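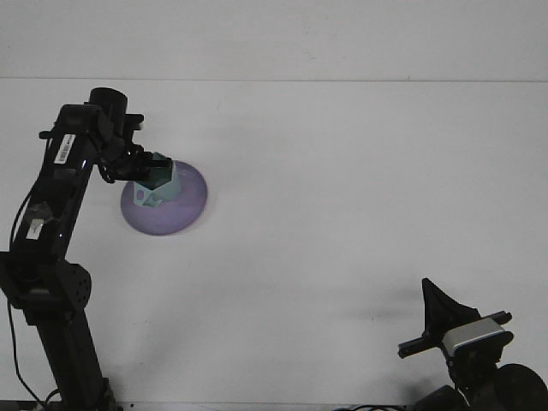
3. Matériel et aménagement du plan de travail

3.1. Choix de la surface

Les essais de rangement et de dépose ont été conduits sur un plan de travail blanc, uni, placé devant un mur clair. Ce choix prolonge les observations de Shirima et Oshima sur les postes de tri domestique, dans lesquelles la présence d'un motif ou d'un veinage modifiait la manière dont les participants repéraient le bord des objets plats. Une surface unie supprime cette source de variation. Elle en introduit une autre, de moindre portée : les ombres propres et portées y deviennent les principaux indices de hauteur, et leur intensité dépend de l'éclairage de la pièce. Les séances ont donc été tenues à la lumière artificielle, stores baissés, y compris le matin.

Le nettoyage du plan était effectué entre deux séries avec un chiffon sec. L'emploi d'un produit lustrant a été exclu après les essais préliminaires d'août, au cours desquels les reflets gênaient la lecture du contour des pièces les plus pâles.

3.2. Choix des objets et des couleurs

Le lot Gikovow, constitué par H. Carrilho, réunit des pièces de petite taille dans des teintes pastel. Deux familles y sont distinguées. Les supports sont posés à plat et servent de cible ; les pièces mobiles sont amenées au-dessus du support, puis déposées. La figure 1 montre une association de ce type : une pièce en plastique d'un vert d'eau pâle se trouve directement au-dessus d'un disque mauve posé à plat sur la table.

Le recours à des teintes peu saturées appelle une justification. La plupart des protocoles antérieurs emploient des couleurs primaires, dont le contraste avec le fond est élevé et dont l'identification ne pose pas de difficulté. Les objets courants d'une cuisine ou d'une salle de bains présentent cependant une gamme bien plus étendue, et une part non négligeable de la vaisselle en plastique et des accessoires de rangement est vendue dans des tons clairs. Il a paru utile d'évaluer la dépose dans des conditions où la pièce se détache moins nettement du plan. Le vert d'eau et le mauve restent faciles à différencier l'un de l'autre, ce qui permet d'étudier séparément le contraste entre les deux objets et le contraste de chacun avec le fond blanc.

La forme circulaire du support répond à une seconde exigence. Un disque n'impose aucune orientation privilégiée dans le plan horizontal. L'écart de dépose peut ainsi être décrit par une seule distance, mesurée entre le centre du support et la projection du centre de la pièce, sans correction angulaire. Pour les supports rectangulaires du même lot, traités à la section 4, l'angle a été relevé à part.

3.3. Déroulement d'une série

Chaque série comprenait 50 déposes, réparties en blocs de 10. Au début d'un bloc, le support était remis en place à l'aide d'un gabarit, retiré ensuite. La consigne, rédigée par D. Brøndum, demandait d'amener la pièce à l'aplomb du support, de la descendre sans la faire glisser et de la relâcher une fois le contact établi. Aucune indication de vitesse n'était donnée.

Une dépose était jugée valide lorsque la pièce reposait entièrement à l'intérieur du contour du support. Les cas de chevauchement partiel ont été consignés dans une catégorie distincte et conservés dans l'analyse. Les séries interrompues par un bruit ou par l'entrée d'un tiers dans la pièce ont été reprises depuis le début du bloc concerné. Au total, 1 702 déposes ont été retenues.

3.4. Relevé et codage

Le codage a été assuré par deux lecteurs travaillant indépendamment, V. Grímsdóttir et T. Oshima. Trois moments étaient repérés pour chaque dépose : l'arrivée de la pièce au-dessus du support, le premier contact et le relâchement. Les désaccords portaient surtout sur le premier contact. Sur un fond blanc, l'ombre de la pièce rejoint progressivement celle du support, et l'instant où l'intervalle se ferme demeure difficile à fixer pour les teintes claires. Les lecteurs ont alors retenu la dernière position dans laquelle un interstice restait perceptible.

Les positions ont été saisies dans le tableur Clatar, puis exportées sans arrondi. La grille de codage et la liste des pièces, avec leurs références de teinte, figurent à l'annexe B. Les dimensions des supports y sont données à 2 mm près.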